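Questions we get about the Pratthorpe Fantasy Shelf, answered in one place so we can stop typing them out. The Shelf is a reading group and a review page for fantasy novels, mostly the fat ones. We read a book a month and write up what we thought, and a fair amount of what we thought is rude.

## What do you review?

Secondary-world fantasy, old and new. Some ghost stories in December, when the evenings ask for them. We don't cover urban fantasy unless a member begs, and we don't cover game tie-ins at all. We tried one and the write-up was longer than the plot.

## Do you accept review copies?

Yes, with low expectations on both sides. A free book gets the same treatment as one bought with our own money. Two authors have asked us to take a review down after sending us the book, and both reviews are still up.

Please don't send a press sheet comparing the book to three famous series at once. We've stopped believing those. If a novel really were all three of those things, it would be a mess.

## How do you choose the monthly book?

Members put titles forward, we vote, and the winner is usually whatever has the shortest page count. Last year's most popular choice was a novella. Make of that what you will.

A book can be nominated twice. After that it has to rest for a year, a rule brought in because of *The Salt Regent*, which one faction kept putting up and the rest of us kept voting down.

## Why is there no star rating?

Because we had one and it was useless. Everything came out between three and four, including a book that half the group hadn't finished. You'll have to read the review. They're short.

## What is the 80-page rule?

If you've read 80 pages and you don't care who gets the throne, you may stop and still come to the meeting. You may also still complain. What you can't do is guess at the ending and argue from the guess.

People say some books only get going on page 200. Perhaps they do. I'd like to know why the author kept the good part back there.

## Are you against long series?

Not in principle. We are suspicious of a trilogy that announces a fourth volume, and very suspicious of a prequel about somebody's grandfather. The longest thing we've read together ran to 14 books. Seven members started it and the discussion of the last volume was, let's say, intimate.

We now review the first book of any series on its own merits. If it only works as a doorstep to the next one, we say so.

## What's your problem with maps?

A map at the front is fine. A map showing 60 named places, of which the characters visit four, is a promise the book has no plan to keep. The same goes for glossaries. If I need to look up the word for "horse", the author could have written "horse".

## And magic systems?

This is where the group splits. One camp likes rules: costs, limits, a table of colours if possible. The other camp (mine) thinks a spell that comes with operating instructions has lost most of what made it a spell. We had a whole evening on this over *Lanterns of Cotetti*, where every enchantment is explained twice, once by a teacher and once by the hero repeating the teacher.

The rules camp pointed out, fairly, that the ending only works if you've followed all of it. I had followed all of it. I still thought the ending was a sum.

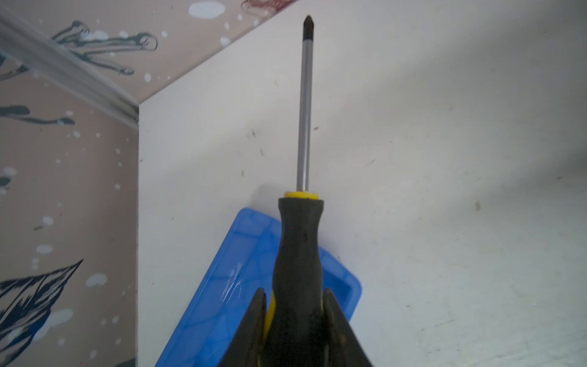
## Which editions should I buy?

Whichever is cheapest. We're not collectors and have no opinion worth having on sprayed edges. The one exception is translated work, where it can matter a lot. The Pētersons translation of the *Amber Coast* stories is the one we quote from. The older version leaves out two stories and tidies up the swearing.

## Can I write a review for you?

Yes, if you've been to a meeting or posted on the page a few times. Keep it under a thousand words and tell us early whether you liked it. Plot summary should stop at the end of the first act.

We don't publish reviews by the author, the author's partner or an account set up that same morning. We can usually tell - they all use the word "unputdownable".

## Do you put spoilers in?

Below the line marked SPOILERS, yes. Above it, no. We don't count it as a spoiler to say that the farm boy turns out to be important.

## Where do you meet?

In the upstairs room at the Dullbridge Arms, from half past seven. The stairs are steep, and there's no lift. Anyone who can't manage them should write to us beforehand and we'll take the back table downstairs, as we've done several times. It's noisier but closer to the crisps.

## Will you read my unpublished novel?

No.

## Will you read just the prologue?

No, and please consider whether it needs a prologue. Most of the ones we read are set a thousand years before anything happens, and the person in them dies.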